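Questions we keep getting about Gornance, our method for teaching an arm to pick the right object from a spoken or typed request. Last updated 22nd May.

## What does Gornance do?

It learns from a fairly small pile of human demonstrations and then handles requests it was never shown. We trained on 700 demos, and the part we're still excited about is word order: "the cup behind the blue one" and "the blue cup" get treated as different requests, which our February version often mixed up!

## Why cups?

They're cheap, they stack, and you can tell them apart by color alone. They also hide each other as soon as you look from a low angle, so the policy has to cope with a target it only partly sees.

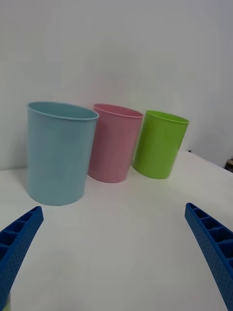 Stacking is the harder half. Picking a cup up by the wall is easy enough, but setting it inside another one means the rims have to line up, and small errors in grip angle show up right there. Most of our failures are at that step.

## Does it need a second camera?

No. The policy runs on the wrist view plus joint positions. We tried adding an overhead camera (the Mondo branch in the repo) and it helped a little on stacking, but it also made setup much more annoying.

## How long does training take?

One run is 3,000 steps with a batch size of 32. We repeat every result over six seeds and report all of them, including the bad one.

## Can I use my own gripper?

Probably! The Rosenthal config is written for two-finger grippers. Change the finger length and the open and close limits, then record a few demos of your own before fine-tuning. Suction cups are untested.

## What doesn't work yet?

Clear cups, mostly. Requests with two steps in them ("pink into green, then move both") also fall apart, usually after the first step.

## Where is the data?

In the Arkidstead folder, split by task. Read the notes file first, as the early demos use a different gripper scale.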